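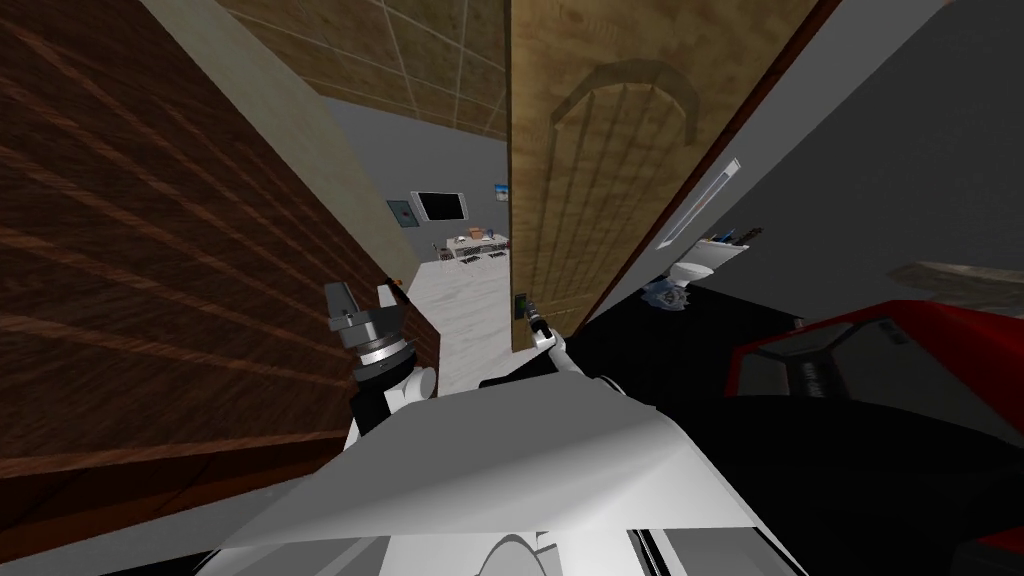

Rapport de projet – Trirero
Les robots peuvent-ils déjà faire nos corvées ? Le cas de la salle de bains

1. Point de départ

La question qu'on nous a posée en début de semestre tenait en une ligne : un robot à deux bras, commandé par une politique apprise, peut-il entrer dans une salle de bains, y prendre ou y déposer quelque chose, et ressortir en fermant la porte ? Elle nous a d'abord paru trop modeste. Les vidéos de démonstration que tout le monde partage montrent des machines qui plient du linge, chargent un lave-vaisselle et arrosent les plantes. Ouvrir une porte, à côté, ressemblait à un exercice d'échauffement.

Nous rendons ce rapport avec un avis nettement plus réservé. Le travail a été mené entièrement en simulation, sous Trudo, et toutes nos conclusions sont à lire avec cette limite en tête. Une simulation est plutôt indulgente : les charnières n'y grincent pas, le sol n'y est jamais glissant, et personne n'a laissé une serviette coincée sous la porte. Si une tâche échoue dans ces conditions, nous avons du mal à croire qu'elle réussira mieux dans un vrai logement.

2. Ce que nous appelons une corvée

Le mot est employé un peu partout sans être défini. Pour nous, une corvée domestique est une suite de gestes qui se termine par un état de la maison qu'un habitant jugerait acceptable. Cette précision nous a coûté une longue discussion en groupe, mais elle change l'évaluation. Un robot qui pose le gobelet à brosses à dents sur la chasse d'eau a accompli un geste. S'il a laissé la porte grande ouverte et renversé la poubelle en reculant, l'habitant devra repasser derrière lui et le bénéfice est nul, voire négatif.

Nous avons donc retenu deux critères distincts :

Réussite du geste : l'objet ou la porte se trouve dans la position demandée à la fin de l'essai.
Réussite de la corvée : le geste est réussi et rien d'autre n'a été déplacé, heurté ou laissé ouvert.

La plupart des travaux que nous avons lus ne rapportent que le premier critère. Nous ne disons pas que c'est malhonnête. C'est commode à mesurer, et c'est ce que tout le monde compare.

3. Environnement et matériel simulé

La salle de bains de référence donne directement sur une pièce de séjour. On y trouve des toilettes blanches avec quelques articles de toilette posés dessus, un récipient rouge au sol et une porte en bois clair à motif en arche, munie d'une petite poignée sombre. De l'autre côté du passage, une télévision murale, une table basse blanche et deux chaises sombres. Rien d'exotique : nous voulions un logement banal, et il faut reconnaître que la bibliothèque de décors fournie avec Trudo s'y prête bien.

Le robot est un modèle blanc à deux bras terminés chacun par une pince à doigts. Dans la configuration qui nous a le plus occupés, la pince droite se trouve juste à côté de la poignée tandis que la gauche est levée près du chambranle. C'est une posture que nous avons fini par connaître par cœur, car tout se joue à partir de là.

La politique de base est celle de la méthode Ghaffari, que notre encadrement nous a fournie déjà entraînée. Nous l'avons ensuite ajustée sur 1 000 démonstrations de téléopération. Le suivi des essais et l'enregistrement des collisions passent par Sinilance, un petit outil d'analyse développé par la promotion précédente et que nous avons dû réparer à plusieurs reprises (le format des journaux avait changé entre-temps, nous y avons perdu une bonne partie du mois de février).

4. Déroulement des essais

Nous avons lancé 1 041 essais au total. Les quarante et un derniers n'étaient pas prévus : il s'agit d'une relance faite après la correction d'un défaut d'initialisation, et nous avons choisi de tout garder dans l'archive en signalant la version utilisée. Les essais se répartissent en 4 tâches :

Ouvrir la porte depuis la salle de bains.
Fermer la porte après être sorti.
Déplacer le récipient rouge.
Prendre un article de toilette et le reposer au même endroit.

À chaque essai, la position de départ du robot varie légèrement, ainsi que l'angle de la porte. L'éclairage est fixe. Nous avions envisagé de le faire varier aussi, mais le temps de calcul disponible ne le permettait pas.

5. Observations

Nous ne donnons pas de pourcentages dans cette partie. Les deux versions du code ne sont pas strictement comparables et un chiffre unique donnerait une impression de solidité que nos données n'ont pas. Les tableaux bruts sont dans l'annexe.

La poignée. C'est de loin la première source d'échec. Elle est petite, sombre, et très vite masquée par la pince elle-même lorsque celle-ci s'approche. À partir de ce moment, la politique avance pour ainsi dire à l'aveugle. Elle referme parfois les doigts à côté de la poignée, puis exécute avec assurance le reste du mouvement, bras en arrière, comme si la porte suivait. Nous avons trouvé ce comportement plus inquiétant que l'échec en lui-même : rien dans la commande ne signale que la prise est manquée. Un humain sent immédiatement qu'il n'a rien dans la main.

L'encombrement. Le robot a des épaules larges pour une pièce de cette taille. En ouvrant la porte vers lui, il doit reculer, et pour reculer il lui faut de la place. Dans plusieurs séries, la porte s'est ouverte correctement au sens du premier critère, mais le bras gauche avait touché le panneau de bois brun ou le montant voisin. Sinilance enregistre ces contacts ; à l'œil, sur les rediffusions, on les rate presque toujours.

Le récipient rouge. Cette tâche nous a donné les résultats les plus encourageants. Le bord est large, facile à pincer, et le contraste avec le sol noir aide certainement la détection. Nous avons toutefois essayé de changer la couleur du sol pour une teinte plus proche, et les performances se sont dégradées assez pour que nous doutions de ce que la politique a réellement appris. Reconnaît-elle un récipient, ou une tache rouge sur du noir ? Nous n'avons pas de quoi trancher.

Les articles de toilette. Prendre, oui, de temps en temps. Reposer au même endroit, rarement. L'objet est lâché un peu trop haut et bascule. Pour une brosse à dents placée au-dessus d'une cuvette, nous laissons le lecteur imaginer ce que vaut un taux de réussite moyen.

6. Discussion

Plusieurs camarades, à la soutenance intermédiaire, nous ont reproché d'être trop sévères. L'argument est que les progrès sont rapides et qu'il suffirait de davantage de démonstrations. C'est possible. Nous notons seulement que la deuxième moitié de nos démonstrations a beaucoup moins apporté que la première, et que les erreurs restantes sont presque toutes du même type : une perte d'information au moment du contact. Ajouter des images ne règle pas forcément un problème qui vient de ce que la caméra ne voit plus la poignée.

On nous a aussi fait remarquer qu'il suffirait d'adapter le logement : poignées plus grosses, portes coulissantes, objets rangés dans des supports prévus pour la pince. Peut-être, mais il faut alors compter ces aménagements dans le coût de la machine. Un aspirateur autonome demande déjà que l'on ramasse les câbles et que l'on relève les chaises avant son passage. Si le robot de salle de bains exige que l'on change la porte, nous ne sommes plus très sûrs de savoir qui travaille pour qui.

Il y a enfin la question de la durée. Nos essais sont courts et s'arrêtent dès que la tâche est terminée ou abandonnée. Une vraie corvée s'enchaîne avec une autre. Les erreurs minuscules, un contact contre un montant, un objet décalé de quelques centimètres, deviennent le point de départ de la suite. Nous n'avons pas mesuré cet effet et c'est sans doute la plus grosse lacune du projet.

7. Limites

Un seul décor a servi pour l'essentiel des essais. Les frottements de la porte sont ceux fournis par défaut. La téléopération a été faite par 2 membres du groupe seulement, avec des habitudes assez marquées : l'une des deux séries de démonstrations approche toujours la poignée par le dessous, et la politique ajustée a repris cette manie. Aucun test sur robot physique n'a été réalisé.

8. Réponse à la question posée

Dans nos conditions, le robot sait ouvrir une porte une partie du temps. Il ne sait pas faire la corvée qui commence derrière cette porte, au sens où nous l'avons définie dans la section 2. Nous recommandons au groupe qui reprendra Trirero de laisser de côté les nouvelles tâches et de travailler d'abord sur la détection de prise manquée, par exemple avec un retour d'effort dans les doigts. Les scripts de relance et la version réparée de Sinilance sont dans le dépôt du projet, avec une note sur le format des journaux.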